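Visit Report: Open Day at the Timness Household Practice House
Submitted to the Westska Adult Learning Network

The network was invited to the March open day at Timness, the practice house maintained by Mfinanga Home Services on the north side of Gilorberg. Our delegation arrived at 9:30 a.m. and was shown the kitchen, the laundry room, the linen store and the upstairs bedrooms. The house is used to teach everyday household tasks to adults who are preparing to live on their own. Attendance for the day was given as 215, with visitors admitted in groups of 35 or fewer.

The laundry room was the second stop. It is a bright room, and the windows run directly above the washing machine.
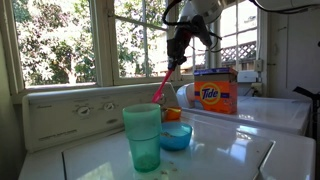

Green cup, blue bowl and spoon on the washer side of the laundry room, with the Tide box nearby.
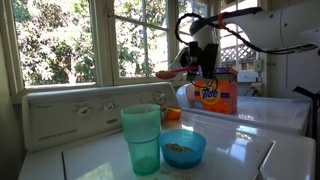

Does a learner need a full kitchen to practice measuring and spooning dry goods?

Any firm, level surface at a comfortable standing height will serve, provided it is wiped before and after use and the appliance under it is switched off.

The principle is applied throughout the house. Learners move small tasks from room to room so that they do not come to associate a skill with one particular counter. Spooning from a bowl to a cup is among the first exercises in the Timness course book, ahead of pouring and well ahead of anything involving heat. The learner is asked to take a modest spoonful, carry it level, and tip it only when the spoon is over the mouth of the cup. Spills are expected, and clearing them is taught as part of the exercise.

Our delegation asked about the storage of food items and cleaning products. The written house rule is that detergent stays closed while any dry goods are out, and that cups, bowls and spoons used for practice are not returned to the kitchen drawers until they have been washed. Members considered the rule sound but would have liked to see it posted at eye level in each room. It is at present kept in a binder in the entrance hall.

The kitchen session lasted 46 minutes and covered the reading of package labels, the use of a timer and the safe handling of a kettle. The groups ahead of ours had run over, and the final part of the session, on planning a week of meals, was shortened. Printed notes were provided.

In the linen store, visitors were shown a folding method for fitted sheets that can be managed by one person at a narrow table. Several members asked for the instruction sheet, and copies will be sent to the Westska office. The upstairs bedrooms were furnished simply, and the closets had been arranged by current learners according to season.

Lunch was served in the covered yard. Over the meal the hosts outlined plans for a second practice house in Gilorberg, to be fitted out on one level. A public appeal for household goods has so far brought in 1000 pieces of tableware, and bedding is now the greater need.

The delegation recommends that the network accept the offer of a return visit for course instructors, preferably on an ordinary teaching day when rooms are less crowded. It further recommends that the Timness course book be requested for the Westska lending shelf. Parking at the house is limited, and future parties should use the lot behind the Gilorberg library and allow ten minutes for the walk.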